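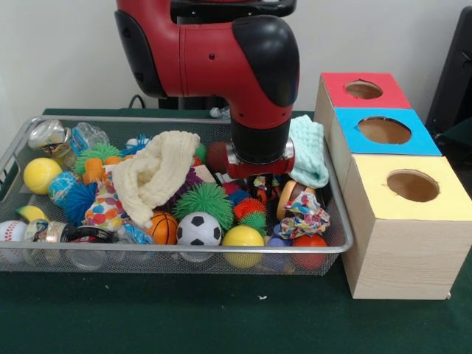 The arm over the toy tray, with the three sorting boxes alongside

About us

Hello! I'm Leonora Navarro, and I run the Prelthorpe Robot Club with Precious Pangilinan, who looks after all the programming while I look after nearly everything else (kit, sign-ups, biscuits, emails from parents). We're an after-school and evening club for anyone between 11 and 18 who fancies making a machine do something useful. You don't need to have built anything before. Plenty of our members had never touched a screwdriver when they walked in, and a couple of them now correct my wiring.

We began with 2 kits and a borrowed classroom at Tunstead School. I'd been teaching design and technology there for years and kept getting the same question at the end of lessons, which was whether we could do more of the robot bit. So we did! These days we have 113 members on the books, spread over the junior group, the senior group and the arm team, and we've spilled into the room next door as well.

What we're working on

The big project this year is Pletaser. That's the name the arm team gave their sorting program, and please don't ask me what it stands for because I've been told four different things. The job sounds dead easy: pick a toy out of a full tray, decide which box it belongs in, and drop it through the hole in the top. A toddler could do it. Getting an arm to do it has kept us busy since April, and I've loved every minute.

The tray is the hard part. We pile everything in together on purpose, balls and cloths and bricks and little figures, so that things overlap and hide each other. Spiky balls are kind to a gripper as there's always something to get hold of. A smooth ball wants to roll off the moment you nudge it. Soft things are the real headache, and the seniors have had long arguments over where exactly you're supposed to grab a blanket. Then there's the box to think about, as the arm has to be right over the hole before it lets go, and a ball that clips the rim can end up anywhere in the room.
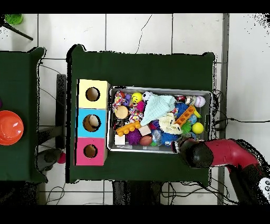
Everyone on the arm team takes a turn at each job, so you might be writing code one session and repacking the tray the next. Repacking is more popular than you'd think! The younger ones are merciless and will bury the one thing they know the program struggles with right at the bottom. Precious keeps a log of every attempt, good or bad, and the team's target is 500 logged picks before we go to the Sawatzky Cup, the schools' sorting contest we enter each year. Last time we came 13th and went home delighted, mainly as our program had crashed twice during practice and we weren't sure we'd place at all.

The other groups

Juniors build small wheeled robots and race them round a taped course, which is loud. Seniors choose their own projects, alone or in pairs, and show them to families at the end of the summer term. You can move up to the arm team once you've done a year with us and can show Precious a program you wrote yourself. It doesn't have to be clever, but you do have to be able to explain it to her.

Coming along

Juniors meet at 3.45pm, straight after school, and seniors and the arm team start at 6pm. Your first two sessions are free, and after that we ask for a small termly fee towards parts. If the fee's a problem, have a quiet word with either of us and we'll sort it out. Wear shoes that cover your toes, tie long hair back and bring a drink with a lid.

We're always glad of spare toys for the tray too, the odder the shape the better. Leave them at the Tunstead front desk with "robot club" written on the bag.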